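Search this site Enter keyword Go

The quiet work of the sock table

Gobnait Keogh folds laundry for other people. Her small service in Jorkbridge, called Aketti, takes in washing from families and from two guest houses, and gives it back clean, paired and folded. I visited her in the morning, when the light in her workroom is strongest, and we talked for a long time about one thing only, the sock.

I expected that she would find socks boring. She told me the opposite. "A shirt is easy," she said. "A shirt has a collar and it shows you where to start. With a sock you must find the start by yourself." She likes them for this reason, and also because most customers do not expect any care for them. They are surprised when they open the bag and the socks lie flat.

Her first job was in a hotel laundry that belonged to the Tiongson company, where she worked for eleven years. There the socks of the guests were rolled into balls, one cuff turned over both, and put in a paper bag. She did it this way like everybody else. After she left, she started to look at her own drawer at home and saw that the cuffs on the rolled pairs were wide and tired. "The one that is turned over does all the holding," she explained. "You stretch the same cuff every week. After one winter it does not stay up on the leg."

So she stopped rolling. Her method today is simple to write down, but it took me several tries to do it well. She takes the sock by the cuff and gives it one shake. She puts it on the table with the heel up and smooths it from the toe to the cuff with the side of her hand. The second sock goes on top, in the same direction. Then she folds the toe to the middle, and the cuff end over it, and tucks the toe a little inside. The pair makes a small packet which can stand on its side in a drawer.

I asked her why the shake is so important, as she had repeated it many times. She said that a sock comes from the machine with its wrinkles already decided. If you begin to fold at once, you fold the wrinkles also. White cotton socks are the worst in her opinion, and sport socks worse than thin ones, for the knit is thick and it keeps every crease. 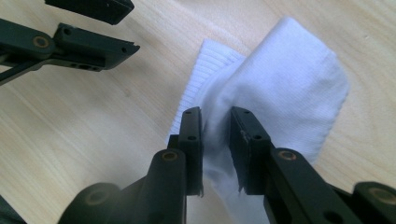
Brannoch wrote to Aketti in May that all this is wasted time, that a sock spends its life inside a shoe, and that he has thrown his in a basket for as long as he has lived alone and was never late for anything. Gobnait keeps this letter and read it to me with a smile. She does not disagree with him completely. "If you have only one kind of sock, a basket is fine," she said. "I tell this to customers too. I lose money when I tell them." Her problem is with homes where five people have socks that are almost the same but not the same. In such a home the basket becomes a place where you search.

White socks are again the difficult case. To an untrained eye they are all one family. She showed me how she sorts them, first by the ribs of the cuff, which can be fine or wide, and then by the length of the ribbed part. Color she uses last. A white sock that was washed many times is a different white from its new brother, but you can see this only in daylight, and in the evening she leaves the white pile for the next day.

The table matters as well. She had a dark one before, and it was easy to see lint on it but hard on her eyes. The pale one she bought from a furniture workshop by the name of Dremik, when it was closing. She does not put a cloth over it. Cloth holds the sock and wood lets it slide, and when she smooths the fabric she wants it to slide a little.

We spoke about worn hems and loose threads. She does not repair socks without asking. If a hem is fraying she puts the pair at the top of the bag, with a paper note, and the customer can decide. Most of them, she said, keep the sock. A single sock without a partner she keeps for one season in a drawer with the name of the family on it, and she is happy when the partner arrives later inside a pillowcase or the leg of some trousers.

At the end I folded one pair while she watched. It fell over. She opened it again, shook out both socks and put them back in front of me. "Heel up," she said. "You had the heel on the side."

The second one stood for a moment and then it also opened, because I had not tucked the toe. She let me do one more before she needed the table for the towels.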